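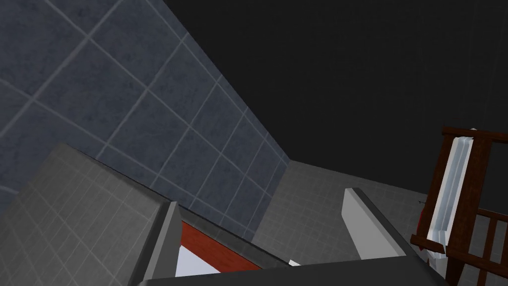 Simulated wrist view, tiled room preset, gripper open.

Lukido Gripper Workbench: review after one term in a robotics club

Lukido Gripper Workbench is a simulator for teaching pick-and-place with a parallel gripper. It is sold to schools and colleges as a yearly site licence. Our club used it from January until the end of the spring term, first for general practice and then to prepare for the Bratwood student handling contest. The club has 6 teams, all aged 15 to 18, most with a year of Python behind them and no arm work at all.

I have kept this to the things another club leader would need to know before buying. The versions of the manual I was sent differ in a few places from the software, and where they disagree I have gone by the software.

Installation

The installer is a single file and needs no account on the machine itself, only a licence key on the local network. It ran on all of our desktops apart from one with an older graphics driver, which opened to a blank window until the driver was updated. Loading a room takes long enough to be annoying on the slower machines. Once loaded, the view is smooth with the shadows set to medium. With shadows on high, the slower machines fall behind and the physics clock slows with them, so timed runs should be done on medium or below.

Settings are stored per user and not per project. A team that moves to a different desk has to copy its settings file across or set everything up again. This caught three of our teams in the first fortnight.

Rooms and objects

The supplied rooms are plain. Our teams spent most of their time in the tiled one, which has large slate-blue tiles on one wall, much finer light-grey tiles on another, and dark reddish-brown wooden framing. The wood grain is faint and the dark surfaces carry very little detail. For looking at, this is average. For vision work it matters more. The grout lines are strong straight edges, and a simple edge detector will pick them up before it picks up anything the team cares about. Two teams wrote detectors that did well in the plain grey room and then failed in the tiled one. I count this in the product's favour, although the manual does not mention it and the teams lost an evening to it.

Room files are text and can be edited. Moving a wall or a shelf is easy. Changing a texture means repacking the texture archive with a separate tool, and that tool stops with an unhelpful error if a file name contains a space.

The wrist camera

The default camera is fixed to the wrist and looks out past the fingers. It turns with the wrist, so the whole room tilts when the arm does, and the gripper body takes up a good part of the bottom of the view. New students find this hard. Several tried to judge level from the walls and drove the arm into the furniture. After two sessions most had stopped doing it.

The gripper can also hide the thing being picked up. A small object near the base of the fingers may show as no more than a sliver over the edge of the gripper body, and a detector that depends on seeing the full outline will drop it at that point. The teams that coped best stored the last good position and carried on from there. There is an overhead camera as well, but contest rules allow the wrist view only, so we switched it off after the first month.

Lens settings are limited to field of view and a blur value. There is no lens distortion model. Anyone hoping to move code straight to a real camera should expect to add a calibration step.

Gripper and contact

The fingers are flat slabs and cannot be swapped for other shapes in the standard licence. Opening width, closing speed and grip force can all be set from code. Force is given as a whole number from 0 to 2000 with no unit. By trial, anything above 900 pushed light objects out sideways as the fingers closed, and our teams ended up working well below that.

Contact is good on boxes and poor on thin round objects, which creep out of the grip during long moves. Raising the friction value helps but makes boxes stick to the shelf. The contact solver is taken from the same supplier's older product and has the same weakness.

Programming

Python is the only supported language. The library is small and the function names are clear. Error messages give a line number in the student's own file, which saves a great deal of time. The replay file records joint positions and gripper commands but not camera images, so a vision fault cannot be looked into afterwards unless the team has saved its own pictures.

Yogesh Maurya, who runs the programming side of the club, wrote a short script that saves an image at each gripper command. It slows a run slightly. We now give it to every team.

Compared with the others

We had used Drokier's classroom simulator the year before. Drokier has better-looking rooms and a wider choice of grippers, but its wrist camera cannot be rotated with the arm, and for our contest that ruled it out. The Iwasaki package handles contact better than either and costs more than our whole budget for the year, so we only had the trial.

Support

Questions go through a web form. Replies took between a day and 7 days, the long one being about the texture tool. The answer was to remove the spaces.

Scores

Installation: 7 out of 10
Camera and rendering: 7 out of 10
Contact physics: 6 out of 10
Programming library: 8 out of 10
Documentation: 5 out of 10

Suitable for clubs that already teach Python and have desktops with recent graphics drivers. Less suitable for younger groups, who would need the overhead camera for much longer than we did. We have renewed the licence for another year and asked for a price on the finger editor, which is an extra.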